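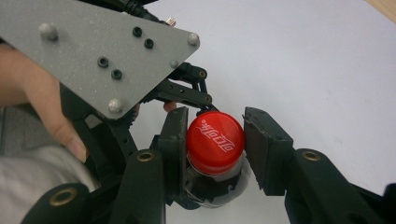
Questions I get asked a lot

I run a little wardrobe and alterations business out of my front room in Bramden, and the same questions land in my inbox most weeks. I've put my answers in one spot so you can have a read before you book. If yours isn't covered, send me an email and I'll add it!

Do I have to throw out everything I own?

Please don't! Most people who come to me already have plenty of good clothes, they've just lost track of them (or the hem's gone and the poor thing has been sulking at the back of the cupboard since last winter). I'd much sooner fix the trousers you love than talk you into new ones.

What happens in a wardrobe session?

I come to your place, we put the kettle on and we pull everything out onto the bed. You try things on and tell me how they feel, and I pin whatever needs pinning. Allow 2 hours. If your wardrobe is enormous we can split it over a couple of visits, and I won't be shocked by the state of it, mine's no better.

How much does it cost?

A home session is $200, and that includes simple hems on up to five pieces. Anything fiddlier, like taking in a lined jacket or replacing a long zip, I quote separately once I've seen it. I don't like quoting from photos because I always get it wrong.

How long do alterations take?

Give me 14 days, please. I can sometimes squeeze in a rush job if you ask nicely, but not in December, when every party dress in town needs a new strap. Pickup is Friday afternoon until five o'clock, or we can work out another time if you're stuck at work.

Do you travel outside Bramden?

Yes, I go out to Kerr and Nekach quite happily and don't charge extra for either. Fandov is a longer drive, so I ask for a bit of petrol money, and it helps heaps if you can get a neighbour or a friend to book on the same day.

I've changed size. Should I wait before I book?

I'd say no, come now. You still have to get dressed tomorrow morning, and it's miserable doing that from a drawer full of things that pinch. We can pack away anything you want to keep for later, and I'll leave generous seam allowances on whatever I alter so it can be let out again.

Can you tell me what colours suit me?

Sort of. I don't do the full draping business with the swatches, though I know people who swear by it. I'll hold a few scarves up near your face by the window and tell you what I think, and you're welcome to ignore me completely. If you adore mustard, wear mustard.

Will you come shopping with me?

I will, and I love it! We write a list first and stick to it (mostly). I get no commission from any of the shops, so if nothing's right we go and have lunch.

What should I wear on the day?

Plain underwear you're comfortable in and shoes that slip off easily. Have the heels or boots you'd normally wear with each outfit nearby too, as I can't mark a hem properly without them.

What if I need to cancel?

Just let me know the day before and we'll find another time. Kids get sick, cars won't start, I get it.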